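Cuaderno de taller - Devden, recogida de demostraciones
Lunes, por la mañana

Empiezo por lo que me molesta, que luego se me olvida. El plan que nos pasaron para febrero dice 2,000 demostraciones utilizables y en ninguna línea define «utilizable». Lo pregunté por escrito la semana pasada y la respuesta fue que ya se vería al entrenar. Vale. Pero entonces el número no es un objetivo, es una cifra puesta en una tabla.

Estado de Skidden (el conjunto de pinza en mano, sin brazo): 800 episodios grabados a cierre del viernes. Pasé el filtro de trayectoria el mismo viernes por la tarde y tumbó 168. Casi todos por pérdida de seguimiento al girar la muñeca deprisa, algunos por desfase entre el registro de apertura de la pinza y el vídeo. El resto pasa, lo cual quiere decir que pasa el filtro y nada más. Abrí unos cuantos al azar y encontré tomas «válidas» en las que la persona agarra la taza, la suelta, la vuelve a agarrar y sigue. ¿Eso es una demostración de recuperación o una demostración mala? El filtro no lo sabe y el etiquetado tampoco, porque no tenemos campo para ello.

Propuesta para el campo: «reintento», sí o no, a rellenar por quien graba nada más acabar. Me dicen que ralentiza. Sí, ralentiza. También ralentiza volver a mirar todo el lote en abril.

Sobre la sincronización. El desfase no es constante. Si lo fuera, se corrige con un valor y a otra cosa. Cambia de un arranque a otro de la unidad, y dentro de una misma sesión parece estable, aunque «parece» lo digo con muy pocas sesiones miradas. Hasta nueva orden: abrir y cerrar la pinza 2 veces delante de la cámara al principio de cada sesión y otra vez al final. Con eso al menos se puede medir la deriva después. Quien reinicie a mitad, que repita el gesto y lo apunte. La semana pasada hubo reinicios sin apuntar, se ven en los registros.

Diversidad. Aquí soy más pesimista que el resto del grupo. Se está vendiendo que con varias personas grabando a la vez obtenemos variedad. Obtenemos variedad de manos. La mesa es la misma, la luz es la misma, los objetos salen de la misma caja y todos aprendimos el gesto mirando al mismo compañero, así que hasta las aproximaciones se parecen: entrada desde la derecha, pausa, cierre, subida vertical. Dibujé las trayectorias de aproximación superpuestas y salen como un haz. Una política entrenada con eso va a funcionar muy bien en esta sala. Para Rongate, donde las encimeras son más altas y hay bastante menos hueco, no apostaría nada.

Lo que sí me ha convencido: dejar de dar instrucciones sobre el agarre. En las sesiones del jueves pedimos solo el resultado («la taza acaba en el plato») y el haz se abre un poco. Poco, pero se ve. Seguir así. Y a los nuevos no enseñarles vídeos de otros antes de grabar.

Mediodía

Revisión con Do (el script que reproduce los episodios en simulación). Sigue aceptando trayectorias que ningún brazo nuestro podría hacer. Límites articulares bien, velocidades bien, pero no comprueba el giro acumulado de la muñeca y la gente, cuando lleva la pinza en la mano, gira el cuerpo entero sin darse cuenta. El humano da un paso y el problema desaparece; el brazo está atornillado. Hay que meter esa comprobación antes de seguir sumando horas, porque sospecho que otro trozo del lote se nos cae por ahí y prefiero saberlo ya.

Segunda cosa con Do: la reproducción se da por buena si el extremo llega a la pose final. Del objeto no dice nada. Es decir, estamos validando que una pinza imaginaria se mueve por el aire como se movió la de verdad. Útil para cazar errores de formato. Para lo demás, no sé qué prueba, y en el informe del mes pasado aparece como «tasa de éxito». Pido que se cambie el nombre de esa columna.

Tarde

Cambio de sitio para las conversaciones de coordinación: de pie, junto a la mesa de madera, y con el registro parado. Tenemos episodios que empiezan con un buen rato de pinza quieta mientras se decide quién hace qué. El recorte automático busca el primer movimiento, pero sostener una pinza mientras se habla también es moverse, y el recorte pica.

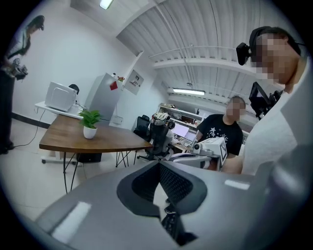
Sala de grabación, vista desde una de las pinzas. Las otras, en manos de los compañeros junto a la mesa.

De esta vista me interesa lo que entra por los lados. Con tanto ángulo, la cámara se lleva media sala: personas, sillas, el monitor de detrás, hasta el techo. Uno de los compañeros lleva además cámara en la cabeza. La defensa habitual es que el modelo aprenderá a ignorar el fondo. Puede ser. También puede aprender que, cuando hay alguien de camiseta negra a la izquierda, toca coger algo. No lo digo en broma, ya nos pasó una variante con una lámpara en el conjunto anterior y tardamos semanas en darnos cuenta.

Prueba barata antes de discutir más: entrenar dos veces con el mismo subconjunto, una con la imagen entera y otra con la periferia tapada, y evaluar ambas con las sillas cambiadas de sitio. Si salen iguales, me callo con este tema hasta el verano.

Pendiente:
- campo «reintento» en la ficha de episodio
- giro acumulado de muñeca en Do
- renombrar la columna del informe
- separar los episodios con gente hablando al inicio, sin borrarlos todavía
- pedir a Rongate medidas de las encimeras, que las que tenemos son de oído
- segunda caja de objetos, comprada por alguien que no haya visto la primera

No he tocado los episodios rechazados. Siguen en su carpeta, con el motivo en el nombre del fichero. Si alguien quiere rescatar los de desfase, que trabaje sobre copia - la última vez se sobrescribieron los originales y hubo que tirar de la copia de seguridad.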